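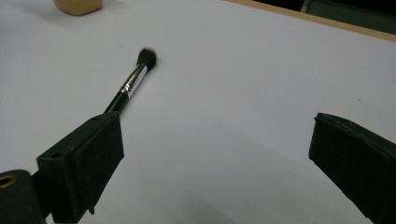

Cosmetic brushes are washed far less often than they are used, and most care guides give a drying time without saying how it was measured. This project compared how long wet brush heads hold water in four drying positions. The work was done in May as the measurement project for the second-year materials course. Head density was expected to matter more than head size. A small domed tuft of dark bristles set in a metal ferrule has little outer surface for the amount of fiber packed into it, and the ferrule closes off the lower part of the tuft completely. Water held at that point can leave only upward through the bristles or along the handle joint.

Materials and method

Brushes of a single model were bought from Festari in one batch of 30. Seven were rejected for loose ferrules or uneven trimming, which left 23 for testing. Each brush was weighed dry, soaked to the top of the ferrule in tap water with a drop of unscented soap, rinsed, and pressed once between two sheets of absorbent paper under a fixed weight. It was then weighed again and placed in one of 4 positions: flat, head up, head down, or flat with the head past the edge of a shelf. Each brush went through every position at least once.

Weighing was repeated at set intervals until two readings in a row agreed with the dry mass within the resolution of the balance. Abundio Bautista built the drying rack and did the soaking. Tibor Csizmadia took the readings and wrote the script that merged the logs. The full data set contains 3870 readings.
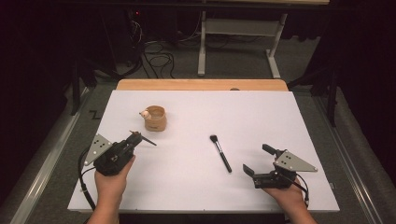 Figure 2. Brush and small cup on the white board.

Results

Head-down brushes dried first in nearly every run. Overhanging brushes came second, and flat brushes third. Head-up brushes were slowest, and their curves had a long tail: mass fell quickly at first, then very slowly for the rest of the run. We read the tail as water draining into the ferrule and leaving through the bristle base. The difference between flat and overhanging was smaller than expected and disappeared on humid days.

Repeated washing had a separate effect. Brushes dried head up gained a little dry mass over the project. This could be soap residue, water trapped in the handle joint, or both. We did not cut any ferrules open, so the two cannot be told apart from our data.

Sources of error

Room temperature was logged but not controlled. The pressing step was hard to repeat, and the starting water mass varied more between runs than we wanted. The balance drifted when the door to the corridor was open, and the affected readings from the first session were removed before analysis. Only one bristle type was tested, so nothing can be said about natural hair or about larger powder brushes.

Further work

A follow-up should use a spinner in place of hand pressing and should include at least one loosely packed head for comparison. The rack drawings and merged logs are stored in the course folder under the project name Trunura.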